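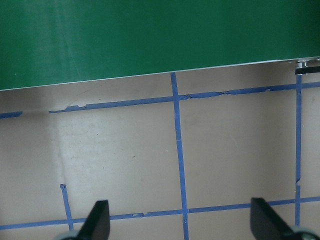

Zamenitz Bench Rules, README

These are the working rules for collecting arm demonstrations on the Zamenitz benches at the Fluludthorpe site. They cover how the table is marked, how an episode is started and stopped, what gets thrown out, and how the files are named. Tape is the part that causes the most arguments, so it comes first. Blue painter's tape divides the tabletop into rectangular cells, and every object start position is given as a cell. On the wrist view the cell between the middle vertical strip and the right one, with the two cross strips closing it off top and bottom, is C2. The upper cross strip has wrinkled and torn edges, and that is allowed under rule 1.3 as long as the line can still be followed by eye. The green panel at the far side is the back limit of the work area.

Maintainer: Nasrin Mousavi
Rules for tape and layout: Zdeňka Vávra
Review and rejection log: Esmaeil Tehrani

Contents of the release

1,097 accepted episodes
36 tasks
2 benches (bench A and bench B)
One wrist view per episode, plus joint positions and gripper opening
A text instruction for each episode
The rejection log, in full

The Sequeira subset has 550 of the accepted episodes and uses bench A only. If you are comparing against older results from our group, use that subset. The full release did not exist when those results were made.

1. Table and tape

1.1 Cells are lettered left to right and numbered from the far side toward the arm base. The letters are not written on the table. They are in layout.txt, one file per bench.

1.2 Positions are measured to the inside edge of the tape. An object resting on a strip is out of its cell, even if most of it is inside.

1.3 Torn, creased or wrinkled tape stays down if its line can be followed. Gaps in a strip are fine where the two ends plainly line up. Do not patch a strip in the middle of a task. Finish the task, then decide.

1.4 When tape is replaced, replace the whole strip. Lay the new one against a steel rule, check the corners of every cell it touches, and raise the layout number by one. The old layout file is kept.

1.5 Scuffs and smudges on the tabletop are left alone during a task. Clean between tasks with a dry cloth. Wet cleaning lifts the tape ends.

1.6 The back panel is not to be touched by the gripper. Contact with it ends the episode.

1.7 No notes, pencil marks or stickers inside a cell. Bench A was marked with pencil crosses in the early sessions and the policy trained on them learned to go to the crosses. Those episodes are not in this release.

2. Before a session

Check the emergency stop by pressing it with the arm powered and still. Release it, home the arm, and open and close the gripper fully once. Look at both fingertips. Chipped or loose tips are changed before anything is recorded.

Look at the live wrist view. Both fingers should be in it when the gripper is wide open. If one is missing, the mount has slipped and needs to be set again with the Konico jig. Write the mount check in the session sheet with your initials.

Sleeves, lanyards and cables stay off the table. One person operates. A second person may place objects, and only while the arm is paused.

3. Recording an episode

3.1 Place the objects in the cells listed for the task. Step back behind the floor line.

3.2 Start from the home pose with the gripper open. Wait for the tone before moving.

3.3 Move at a steady pace. Pauses are allowed. Long pauses (you stopped to think, someone spoke to you) should be flagged with the foot switch so the reviewer can find them.

3.4 A missed grasp can be tried again within the same episode. Two tries after the first miss is the limit. Mark it "retry" in the sheet.

3.5 Stop when the task condition is met and the gripper is clear of the object. Do not return home first. The return is recorded separately and is not part of the episode.

3.6 If an object leaves the taped area, stop. Do not chase it.

4. What is rejected

Contact with the back panel
Contact between the fingers and the table hard enough to trip the force limit
A hand or arm in view after the tone
Object started in the wrong cell or on tape
Dropped frames longer than the limit in limits.txt
Instruction text that does not match what was done

Esmaeil Tehrani reviews every episode once. Ghazal Tabrizi reviews the ones he marks unsure, without seeing his note. If they disagree, the episode is rejected. Failed attempts that follow all the other rules are kept in the "failed" folder and are not counted in the totals given earlier.

5. File names

bench_layout_task_episode, in that order, with underscores. Bench is A or B. Layout is the layout number in force when the episode was recorded. Use that number to pick the right layout file. Do not assume the newest one fits.

6. Known problems

Reflected light on the tabletop changes during a session. The blinds on the bench B side were replaced in February and episodes from before and after look different. The session sheet says which is which.

Tape width was not held constant. Layouts 1 to 3 on bench B used a wider roll. Cell sizes in the layout files are correct for each, measured inside edge to inside edge.

Instruction texts were written by three people and do not always use the same word for the same object. Mahnaz Karimi keeps a word list in terms.txt. It is incomplete for the drawer tasks.

7. Changes to these rules

Send a proposed change to Nasrin Mousavi with the rule number and the new wording. Changes take effect at the start of the next task, never partway through one. Withdrawn rules keep their numbers so that old session sheets can still be read.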